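Home Posts Walking Kit lists Contact

Last updated: August 13, 2022

Packing for the Drisholm path

I walked the Drisholm path in July, starting at Ostov and finishing at Polat, and several people have asked what I carried. I took too much the first time I did this route and slightly too little this time, so a sensible load is somewhere between the two.

The path is easy to follow as far as the reservoir. After that the signs thin out and a paper map is worth having. My phone had no signal for most of the second day. The shop at Ostov sells the map, but it was shut when I got there and I had to make do with an old one that shows a bridge where there is now only a ford. The ford came up to my shins.

Water is the main thing to think about. There is a tap behind the church in Ostov and another at the campsite, and nothing reliable between them. I carry 2000 ml in a soft bottle and a small filter for the streams. The soft bottle leaks a bit at the cap if it is laid on its side, so it goes upright in the outer pocket.

My tent is an old Jomport one-man. The makers have stopped selling it, which is a pity. I weighed the bag of pegs and cord on the kitchen scales and it came to 489 g, and I could lose 200 g of that by leaving the spare pegs at home. I didn't, and I used two of them on the last night when the ground turned out to be full of stones.

Food was oats, flatbread, hard cheese and packets of soup. I was sick of the soup by the third evening. The café in Polat does a good plate of eggs and opens early – I had two breakfasts there before the bus.

Clothes are where most people overdo it. I take one set to walk in and one dry set to sleep in, with an extra pair of socks. The sleeping set stays in its own bag whatever the weather. Cotton is fine for sleeping in but I wouldn't walk in it, as it takes all night to dry in a tent. Fold things long and flat, then roll them from one end, and they go down the side of the rucksack without leaving gaps.
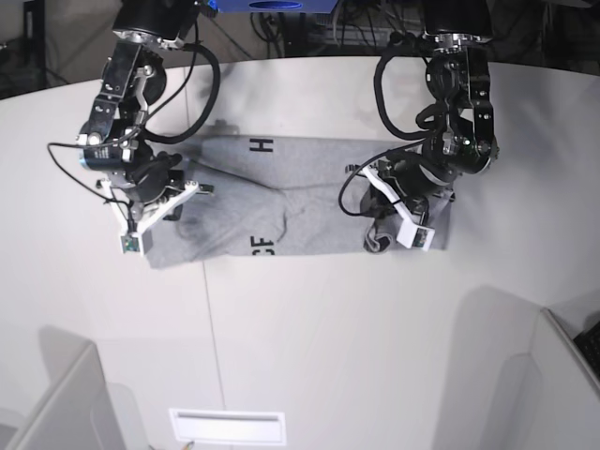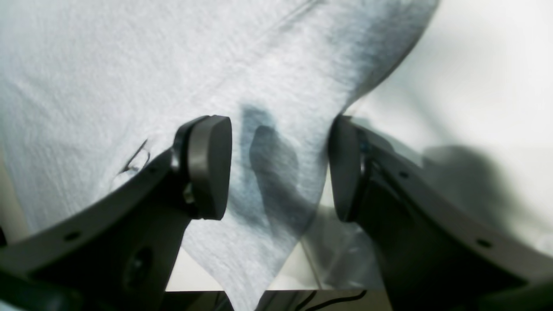 Light grey, and folds in the cloth each time. 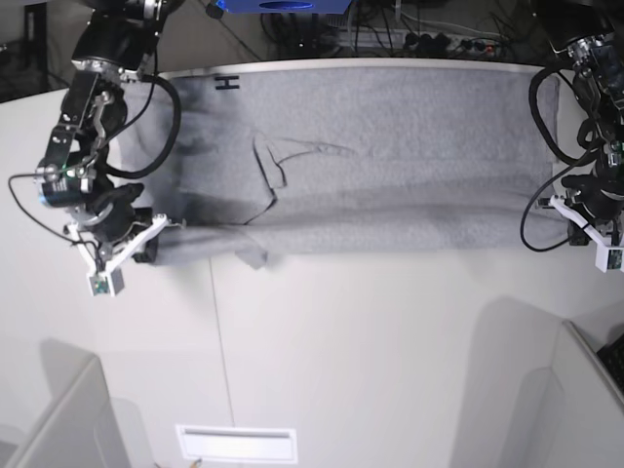

Can you camp anywhere along the path?

Only at the marked campsite and in the field at the Polat end, where you pay at the farmhouse. The land between is grazed and the gates have signs up asking people to keep moving. If you don't want to carry a tent, there are rooms in both Ostov and Polat, but the middle night still has to be spent at the campsite – they have two huts there and you need to ring ahead for those.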